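Drovitz Pedach home charger, eight months in

Had ours fitted in March, paid 639 all in, cable included. Quick notes as I'm off out in a bit.

Charging itself: fine. Plug in at night, full by morning, no drama. Cable is stiff when it's cold and a metre too short if you park nose first. Wish I'd known.
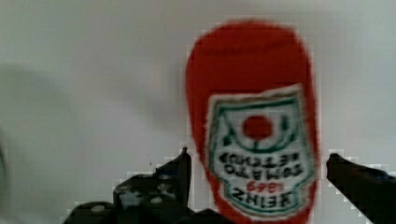
App is the weak bit. Logs you out every week or so, and the schedule forgets itself after an update. Twice I've woken up to 18 percent and a long drive ahead. Support (Ebbe Sjögren, very patient) got me onto the older version and its been better since.

Wall bracket feels cheap. Light on the front far too bright, I've taped over it. Sekar next door has the Dudine, 410 before fitting, and hers has no app at all. Bit jealous tbh.

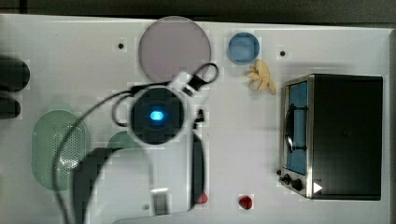

Does it work with any electric car?

Anything with a Type 2 socket, so most new ones sold here. Check yours first if its an older import.

Three stars. Would be four with a longer cabel.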